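Trockenblumen, Schnur und zu viele Vasen

Bildergalerie, Rubrik Wohnen

Im August haben wir angefangen, in jedem zweiten Schaufenster Trockensträuße zu zählen, und irgendwann damit aufgehört, weil es albern wurde. Trockenblumen gelten als die vernünftige Wahl: kein Gießen, kein Verwelken, kein schlechtes Gewissen nach dem Urlaub. So steht es in den Katalogen, und so hat es uns auch die Verkäuferin bei Undix erklärt. Wir waren nicht überzeugt und sind es bis heute nur zum Teil. Ein Strauß, der nie verwelkt, muss eben auch nie ausgetauscht werden, und das führt nach unserer Erfahrung dazu, dass man ihn irgendwann nicht mehr sieht, den Staub darauf aber schon.

Trotzdem gibt es diese Galerie. Es geht um Sträuße, um das Binden und um die Gefäße, in denen sie am Ende stehen sollen. Wer Begeisterung sucht, findet sie auf den Seiten der Händler, dort ist genug davon vorhanden.

Zur Preisfrage gleich vorweg, weil sie uns am häufigsten gestellt wird. In der Saisonliste von Meijer standen zuletzt 2.236 Artikel unter dem Stichwort »Trockenfloristik«, bei Lokstead waren es sogar 2.992. Ein erheblicher Teil davon ist dasselbe Schleierkraut in anderer Verpackung. Man darf sich von der Auswahl also nicht einschüchtern lassen. Meist entscheidet man zwischen cremeweiß, beige und einem Rosa, das im Laden besser aussieht als auf dem eigenen Sideboard.

Schnur oder Draht

Naturschnur hat sich durchgesetzt, und wir verstehen nicht ganz, warum. Sie sieht freundlich aus, das stimmt. Sie rutscht aber auch, vor allem bei dünnen, glatten Stielen, und wer nur zwei Runden wickelt, hat beim Einstellen in die Vase schnell ein loses Bündel in der Hand. Draht hält besser, sieht aber nach Werkstatt aus. Man muss ihn verstecken, und dann kann man ebenso gut gleich Schnur darüberlegen, womit man wieder am Anfang wäre.

Die gängige Empfehlung lautet, die Schnur knapp unter den Blättern anzusetzen, dort, wo die Stiele am engsten zusammenlaufen. Das können wir immerhin bestätigen. Setzt man sie tiefer an, verschwindet sie im Vasenhals und hält oben nichts mehr zusammen. Setzt man sie höher an, drückt sie die Blüten zusammen, und der Strauß bekommt etwas von einem Besen.

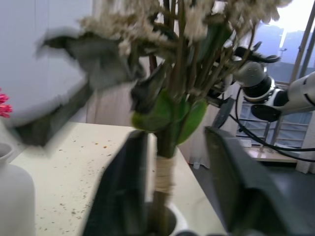
Über das Grün lässt sich streiten. Glänzende Blätter an einem matten, trockenen Strauß sind derzeit überall zu haben, und uns kommt die Mischung immer noch etwas unentschlossen vor. Das eine sieht nach Herbst aus, das andere nach Gärtnerei. Zugegeben, ohne Blätter wirken lange Stiele schnell kahl, besonders wenn sie dünn sind und ins Bräunliche gehen. Ein Kranz aus Blättern direkt über der Bindestelle deckt diesen Übergang ab. Ob das nun Gestaltung ist oder Notlösung, mag jeder für sich entscheiden. Wir haben in der Redaktion darüber abgestimmt und ein Ergebnis bekommen, mit dem am nächsten Tag schon wieder keiner einverstanden war.

Weiß in Weiß

Cremeweiße Blüten in einer weißen Vase sind die sicherste Kombination und zugleich die, bei der wir am ehesten gähnen. Sie passt zu jeder Wand. Besonders vor Hellgrau macht sie nichts falsch, und mehr kann man darüber kaum schreiben. Wer etwas mehr will, stellt eine einzelne Blüte in kräftigem Rosa oder Rot daneben, in ein eigenes Gefäß. Eine reicht wirklich. Ab der dritten sieht es nach Empfangstresen aus.

Das Problem mit dem Hals

Hohe Vasen mit engem Hals werden gern als »ideal für Trockenblumen« verkauft. Für einen einzelnen Stiel mag das gelten. Für ein gebundenes Bündel ist die Öffnung fast immer zu klein, und dann beginnt das Drücken und Drehen, bei dem unten die Stiele knicken und oben die Blüten rieseln. Wir haben es mit dem schmalen Modell von Rella versucht und 5 Stiele hineinbekommen, den sechsten nur unter Protest. Ein runder Rand und eine etwas weitere Öffnung sind im Alltag die bessere Wahl, auch wenn sie im Prospekt weniger elegant wirken.

Noch ein Wort zum Standfestigkeitsversprechen. Trockene Sträuße sind leicht, und Wasser kommt bekanntlich keines hinein. Damit fehlt der Vase genau das Gewicht, das sie sonst am Platz hält. Ein paar Kiesel oder etwas Sand am Boden helfen. In den Anleitungen, die wir gelesen haben, kam das kein einziges Mal vor.

Einstellen, nicht stopfen

Das Bündel gehört am Stück in die Vase, an der Bindestelle gefasst und senkrecht von oben. So weit die Theorie. Wer danach noch einzelne Stiele zurechtzieht, verschiebt die Schnur, und nach dem dritten Zurechtziehen kann man neu binden. Besser ist es, den Strauß vorher in der Hand so lange zu drehen, bis er von allen Seiten erträglich aussieht. Schön von allen Seiten haben wir bisher keinen gesehen.

Zur Länge der Stiele kursieren Formeln, anderthalbmal so hoch wie die Vase und Ähnliches. Wir halten davon wenig. Schneiden Sie lieber zweimal knapp als einmal großzügig, und probieren Sie zwischendurch aus, wie es steht.

Haltbarkeit

Händler sprechen von Jahren. Unser ältester Strauß im Flur hat gut 7 Monate hinter sich und ist an der Fensterseite deutlich gelber als an der anderen. Man kann ihn natürlich drehen. Dann ist er nach einer Weile auf beiden Seiten gelb. Abstauben geht mit einem weichen Pinsel oder mit dem Föhn auf kalter, schwacher Stufe, beides kostet Blüten. Haarspray, der beliebteste Tipp aus den Kommentaren, hat bei uns vor allem den Staub festgeklebt.

Leserpost zu diesem Thema sammeln wir wie immer bis Mittwoch. Besonders interessiert uns, ob jemand eine Naturschnur gefunden hat, die auf glatten Stielen hält, und zwar auch noch nach dem zweiten Umstellen.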